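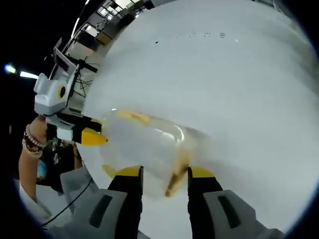
Clear plastic container or package above a white tabletop.

Kitchen > Storage > Reusing Clear Food Packaging

How to Clean and Reuse Clear Plastic Packages

By Liesbeth Verhoeven
Updated 2025-08-09

157 shares | 10 comments

Clear packages with rounded corners are handy for buttons, seed packets, rubber bands and other small things that end up loose in a drawer. Cleaning one takes a few minutes. Getting the label off takes longer.

What you need: dish soap, a soft sponge, cooking oil, baking soda and a dry cloth.

1. Empty the package and shake out the crumbs over the sink.

2. Peel off as much of the label as you can. Start at a corner and pull slowly, keeping the label flat against itself. If it tears, start again from the other side.

3. Mix one spoonful of oil with one spoonful of baking soda. Rub the paste over the glue that is left and wait 10 minutes.

4. Wipe off the paste with a paper towel. Wash the package in lukewarm water with dish soap. Very hot water can warp thin plastic.

5. Rinse, then dry it upside down on the cloth. Check the corners before you put the lid on.

Printing that is part of the plastic will not come off this way. I leave it on and put my own label over it.

Set the package on a plain white surface before you fill it. Leftover glue shows up as dull spots when you tilt it toward a lamp. Repeat step 3 on those spots only.

Do not use a package that is cracked or still smells of food. Mine hold dry items only. My sister Marloes kept paper clips in one from June on and the hinge split, so a separate lid is the better choice if you open it every day.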